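Learning to sleep in the new place

2021-04-07

So we have been in the apartment on Hokcombe for a month and I am still not sleeping right. I thought it would be the boxes. It's the quiet!

Our old place was over a bus stop, and I swear I could tell you which driver was on by how hard the brakes squealed. I complained about it constantly. Frøydis Berge, who lived across the hall from us and has ears like a bat, used to slip foam earplugs under my door as a joke, and I have a whole drawer of them now. Then we moved in March and the first night I lay there hearing my own eyelashes on the pillowcase. Did you know you can hear that? You can, and once you start you can't stop.

I tried all the usual things. No coffee after lunch (I lasted two days). A hot bath, which made me too warm and then too cold. I downloaded one of those rain recordings and it was nice enough until I noticed the same little plink coming back over and over, and then I was lying there waiting for the plink. Julián slept through all of it, naturally. That man could sleep in a car wash.

My sister Evie told me to count backward from 1000, which is what our grandmother used to make us do. I got to some ridiculous number in the 600s, lost my place, got annoyed and went to eat cereal in the kitchen. Evie says getting annoyed means I was doing it too fast. Evie has been asleep by ten every night of her adult life, so I take her advice with a grain of salt.

What has helped a little is the fan. It's a big ugly box fan we bought years ago for a heat wave, and I dragged it out of the closet mostly out of spite. I point it at the wall so it doesn't blow on us, and it makes this low, slightly wobbly hum that sounds a bit like a bus idling. I know. I KNOW. I spent six years wishing that sound away and now I'm paying for the electricity to make it.

The other thing is that I've stopped looking at the clock. I turned it around to face the lamp, and when I wake up I just don't find out what time it is. The first few nights I was itching to check. Now I kind of like it. It could be midnight, it could be almost morning, and either way I'm under a blanket and no one needs anything from me.

And if I'm really wide awake, I stare at something plain and let my eyes go lazy. Pale grey, a thin dark line or two, not a thing on it to think about. It's the most boring view I know, and I mean that as a compliment.

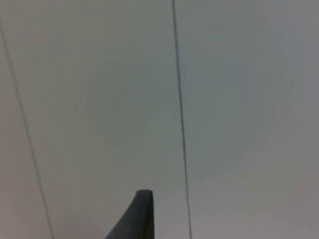
What I'm trying next

My friend Isamu swears by reading something dull on paper, so I've borrowed his history of canal locks, which is already more interesting than I wanted it to be. There was a feud! Over a gate! I may have to swap it for the dishwasher manual.

I'm also going to try getting up at the same time on weekends, which I'm dreading, and moving the bed to the other wall so my head isn't next to the radiator. Julián has agreed to help with the bed but not with the weekends.

If you've moved somewhere quiet and got used to it, please tell me how long it took. I'd also take recommendations for boring books - the thicker the better.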